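Hanging Pictures on Hard Walls: What Works in Our House

We moved into the old Ziller building in March, and every wall in it is hard. Plaster over stone in the hallway, plaster over brick everywhere else, and one stretch in the back room that laughs at ordinary nails. I have hung a lot of frames since then and I have come to love the job! So many people have asked how we did it that I'm putting all of it on one page.

Start with the wall

Knock on it. A dull thud all the way along means masonry, and a hollow note means there is a gap or lath behind the plaster. Old plaster also gets fine cracks, and most of them are harmless. Press beside one with your thumb. If the surface gives or you hear a crunch, the plaster has let go from whatever is behind it, and you should fix that spot before you hang so much as a calendar.

A patterned or veined gray wall is wonderfully forgiving, by the way. Filled holes vanish in it.
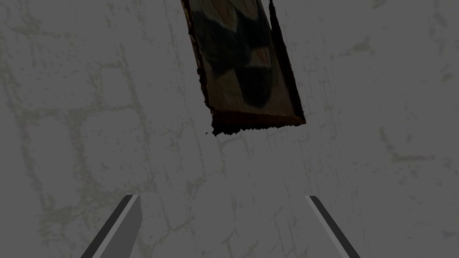 Weigh the frame

Use the bathroom scale. Step on it holding the picture, step on it again without, and subtract. Anything under 5 pounds can go on a hardened steel pin hook, the kind with three or four short pins that you tap in with a small hammer. Heavier than that and I drill.

Stick-on strips are great on smooth painted drywall, but on chalky old plaster they pull the paint off and come down in the night with a crash (ask me about the hallway mirror).

Drilling without the mess

Put a piece of painter's tape on the spot and mark your hole on the tape. The bit skates less, and the plaster is less likely to chip at the edges. Fold a sticky note in half and stick it just below the mark – it catches nearly all the dust.

Start slowly with the hammer action off. Once you are through the plaster and into brick, switch it on and let the drill do the work. I use a 6 mm masonry bit with a matching plug, and the Postus plugs with the little collar are my favorites because they don't slide away into the hole. Blow the dust out with a straw. Close your eyes first!

If the hole comes out too big, pack it with filler, push the plug in while it's soft, and leave it overnight.

Height and slant

Gallery height, with the middle of the picture at eye level, is lovely in a living room. On a stairwell or above a tall cabinet you'll be looking up at it anyway, so hang it a little lower than you think.
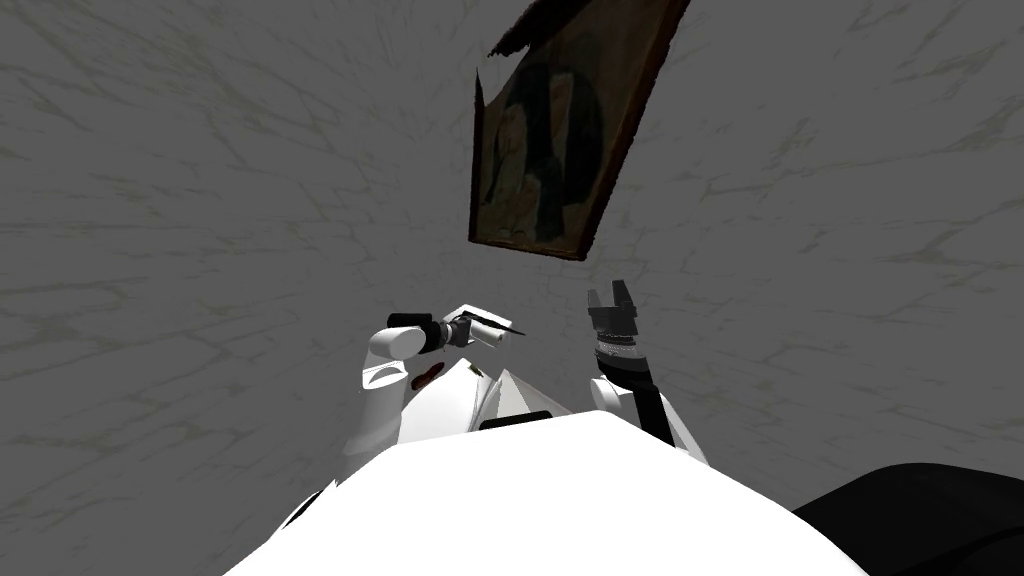 WALLS & FRAMES: QUICK FIXES

Frame won't stay straight: put two hooks side by side, a hand's width apart. It makes a huge difference.

Top leans out from the wall: move the D-rings higher on the back and tighten the wire. A slack wire lets the top tip forward.

Chipped corner on a wooden frame: rub in a wax filler stick, a shade darker than the wood, and buff with an old sock. I've rescued a whole box of flea market frames from Nositz this way, and I still get a kick out of every one.

Scuffs on the wall: felt dots on the bottom corners. A sheet of 100 costs next to nothing and lasts for years.

Loose joints: wood glue, a band clamp, and patience until the next day.

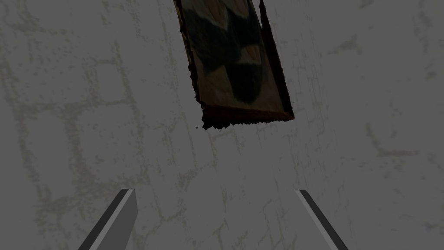

Bailly wrote in to add that a dab of toothpaste on the D-ring works beautifully for marking the hole: press the frame to the wall, lift it away, drill through the white spot and wipe off the rest. I tried it on the landing and both hooks lined up the first time.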